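Home » Features » Work

I tried to teach a robot to tidy up and it was the hardest I've worked in months

By Guadalupe Varela

By ten past four on Thursday my forearms hurt and I had a new respect for toddlers, who pick things up all day long without anyone clapping for them.

I'd gone out to Uncombe, a small outfit that teaches household robots to do household things, expecting a lot of people typing. What I got was a lot of people tidying. They stand at tables with a gripper in each hand and put stuff where it belongs, over and over, and every wobble of the wrist gets recorded so that a robot can learn from it later. The robot doesn't even have to be in the room! (I was a little let down by this. I'd worn my good sneakers.)

Rigoberto Cisneros runs the sessions, and he started me off on the grippers, which the staff call Flirskas after the person who drew up the first pair. You squeeze, the fingers close. Easy, I thought, and then I spent 29 minutes trying to get hold of a piece of paper.

"You're reaching like you've got fingertips," he told me. "You don't have those today."

He was right. With my own hands I'd slide a book to the edge of a table, tip it and grab it, and I'd never once think of that as three separate moves. With paddles on the ends of my arms I had to plan the whole business. Flat things are the worst. Small flat things are the very worst, and I said a word over one of them that I hope the microphones missed.

The other way to teach is by remote control, and I got a turn at that too. Xolalpa, their two-armed test robot, lives in a separate building, and you steer it while watching a screen. It felt like eating soup with somebody else's arm. I much preferred the grippers – you can feel the table push back, and your eyes are right there over the job.

Rigoberto wants more than 10 good tries at each task before he moves anything on the table, and he throws out plenty. Too fast, no good. Hesitating in midair, also no good, because the robot will happily learn to hesitate. I was asked, very kindly, to stop patting things after I'd set them down. I had no idea I did that! My husband says I do it with the groceries.

I kept 4 of my tries out of the whole afternoon, and Rigoberto says the last one was pretty decent. I'm going back in February to see whether Xolalpa has picked up the patting.

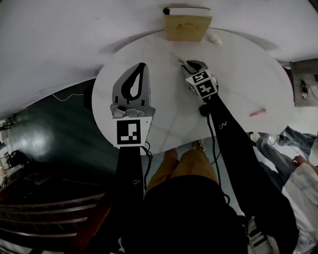
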